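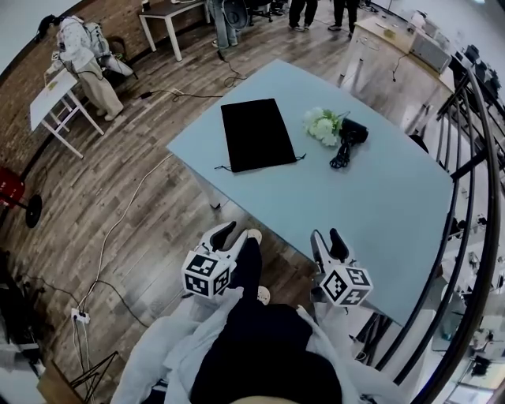
Woltby-Bags is a set of examples for learning two-handed packing of small household things. All episodes are recorded by people with two hand-held grippers, and later the policy is trained for the arms at our Dakance site. Each gripper has a cube with black-and-white square markers below the fingers, and from these we compute the gripper pose. The objects are ordinary ones, such as a drawstring bag, a hair dryer with its cord, or a bunch of artificial flowers, and they lie on a light blue table.

## Contents

- 2421 episodes, 16 tasks
- 3 views per episode: head, left gripper, right gripper
- one text instruction per episode, in English

Collection began in April. This card was last changed on 22 June 2020.

## How episodes are recorded

1. Put the objects on the table. Please do not line them up - we want the start positions to vary.
2. Hold both marker cubes toward the head camera until Belay gives the start tone.
3. Do the task at normal speed.
4. Return to the start pose and stop the recording.

If a cube is out of view for more than 4 seconds, Belay marks the episode as `pose_gap`. We keep these episodes, but they are not in the default split.

## Known problems

- Cords and strings are difficult. The labels do not say where the cord is, only if the task was finished.
- Other people are in the background of many head views. Do not use the data to identify them.
- Loading with Nimska before version 3 swaps left and right.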